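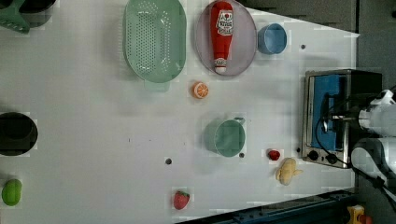 Figure 2. Tabletop from above, with a mint-green colander, a pink plate and a red ketchup bottle.

4. What the watches told us

4.1 Getting the times off the field

I have been hand timing crosscut races for most of my adult life, and I went into this study pretty sure I was good at it. So was every other timer I talked to at Pristevmont. We all had the same story, more or less: you watch the saw, you ignore the crowd, you stop when the cookie drops. Simple! The trouble starts when you ask two people to tell you exactly what "drops" means.

Over the season we collected 3794 stopwatch readings from single buck, double buck and Jack and Jill. They came from 52 timers, all working under the normal rules of whatever meet they were at. I didn't want to train anyone or hand out a new definition of the finish, and Joaquim Garcia (who did most of the driving, bless him) felt even more strongly about it than I did. If a meet used the head timer's watch and kept a backup, we wrote down both. If a meet threw out the slowest watch, we asked to see it anyway. People were nice about this, though I got a few looks.

The reference time came from a Skasora contact logger strapped to the underside of the stand. It picks up the vibration of the first stroke and then the thump when the cut piece lets go. I should say up front that the thump is not in anybody's rule book. Most rules we worked under say the block has to be completely severed, and a block can be severed and still hang there for a moment, pinched against the saw or held up by a bit of bark. I treat the logger as a steady ruler and leave it to the judges to say what a finish is.

4.2 The start is worse than the finish

We expected the messy part to be the end of the race. Everybody's tired, the sawdust is flying, the helper with the wedge is leaning in front of you. And yes, there is scatter there. But the start gave us the bigger surprises, and I had to go back through the sheets twice before I believed it.

At most meets the starter calls a cadence and the timers go on the last word. Timers who had been at it a long time tended to press early. They know the rhythm, they know the starter, and their thumb goes with the beat. Newer timers waited to hear the word and pressed late. Put one of each on neighboring stands and you have baked a gap into the race before either saw has moved. The widest gap we saw between two watches on the same stand was 500 milliseconds, which in a stock saw heat can easily shuffle the placings.

Wind made it worse at the Bouvier field, where the starter stands at one end of the line and the far stand is a good hike away. Joaquim tried timing from the far end himself one afternoon in July and came back grumbling that he'd been going off the sawyers' shoulders instead of the call. I've done the same thing. Watching the shoulders feels natural, but it means your clock starts when your sawyer does, and a slow reaction off the line quietly disappears from the result.
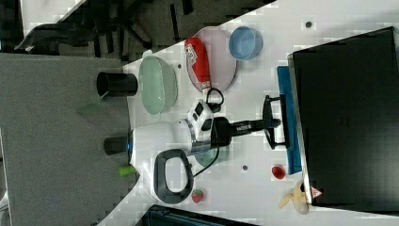
I asked a number of timers whether they knew they were doing this. Several did and weren't bothered by it, on the grounds that they did it the same way for everybody. I have some sympathy with that. If one person timed every run on every stand it would even out nicely. Nobody does, of course, and the usual practice of rotating timers between heats to give them a rest mixes the early thumbs in with the late ones.

4.3 Cheap watches, good watches

Before the season I would have bet money that the equipment mattered. Some clubs use Berex watches with a nice stiff button, and others have whatever was in the tackle box. We compared them on the bench and again in the field, and I could not find a difference worth writing home about. A sticky button did cause a handful of missed stops, and those runs fell back on the backup watch. Otherwise the person holding the thing swamped everything else.

Gloves are another matter, and I wish we had written down who was wearing them from the first meet on. We only began noting it partway through, after a cold morning when the finish times looked sluggish all down the line. The notes we have point toward gloves slowing the stop more than the start, maybe because people rest a thumb on the button while they wait for the call and then lift it off during the cut. I'm leaving that out of the main model. The glove entries that we do have are listed in the supplement, meet by meet, along with the stand assignments and the starter's position on the line.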